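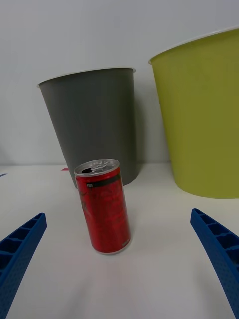

Mekdes Ejigu wanted to know why we bother with more than one bin at all, when everybody she's ever met just uses the nearest. I'd put that at the top of my notes before I'd written anything else, so thank you, Mekdes, and I'm going to spend most of my slot on it.

(Wait for people to sit down. Check the clicker. Water is on the left.)

Right, hello everyone. I'm going to talk about drinks cans, and about the last half metre of a drinks can's life in an office, from the desk to the bin. I know, I know, you could have gone to the session on lighting next door! But I've been looking after the tidying side of things at our Tudley building for a good while now, and cans are the thing I get asked about more than anything else.

Start with the can on the screen. Red one, tall and slim, ring pull up, lid open. Two bins right there beside it, one dark grey and one a yellowy green. So which one does it go in?

(Hands up for grey. Hands up for green. Let them argue a bit.)

When I tried this on our own floor I got a proper split, and these are people who walk past the same bins every day. Ayantu Chala said green, obviously, green is always recycling. Bleddyn said green is garden waste where he lives, so he'd go for the grey. They were both perfectly sure of themselves. And look, neither of them was being daft, they'd each learned it at home from a different council.

So my first point is that colour on its own doesn't tell people enough. We all think it does because we know our own bins. A visitor doesn't, and a new starter doesn't, and they're too polite to ask, so they copy whoever went before them.

(Next bit is the Fuentealba story. Keep it short, you always go on.)

We had a big clear-out before the move to the Fuentealba floor, and I got to start again with the bins. I had up to 600 pounds to spend and I'm afraid I blew a fair bit of it on posters. Lovely posters. Arrows, little drawings, the lot. They went up on the wall at eye level and people read them while the kettle boiled, and then went back to their desks and put their cans in with the sandwich crusts.

What I should have done first was look at where people are when they finish a drink. They're sitting down! They're in the middle of an email. A poster in the kitchen is no use to them at all.

So we moved the sorting to where the drinking happens. Two small bins on the shared table, side by side, with a label on the rim of each one that you can read from a chair. Words first, picture second. The words say CANS and EVERYTHING ELSE. Mahlet Beyene argued for MIXED RECYCLING and I do see why, but I've watched grown adults stand there holding a crisp packet, trying to decide if it counts as mixed.

(Pause here. Somebody will ask about smell.)

Yes, smell. A can with a mouthful left in it is a nuisance. It drips on the others, it goes sticky, and in summer you get wasps. Please tip the last bit down the sink and give the can a quick swill if you're passing one. If you're not passing one, drink up! I don't ask people to squash them. Some do, it's noisy, and the edges can be sharp.

On ring pulls - leave them on. They're small and they get everywhere once they're off. I hoovered one up at Skamidico and the noise was dreadful.

A word about size as well. Your big bin wants to be the one you fill fastest, and that might not be the one you expect. Ours was the wrong way round for ages. Cans take up a silly amount of space for what they weigh, and we'd given them the little bin, so by mid-afternoon there was a heap on top and the next person simply used the other one. Swap them over and see how you get on.

(If running late, skip to the list. If not, do the Tretov bit.)

The Tretov lot share a table with us and they empty theirs on the way to lunch, every day, whoever is nearest the door. No rota. I tried a rota and it lasted 2 weeks. I've given up on rotas.

Before you go, if you want to try any of it on your own floor: sit in somebody else's chair and see which bin you can reach. Read the label from there. Lift the lid, if it's got one, and ask yourself if you'd do that with a drink in one hand. Then take the lid off.

(Questions. Wubit has the other microphone. Labels are in the blue folder, one sheet each.)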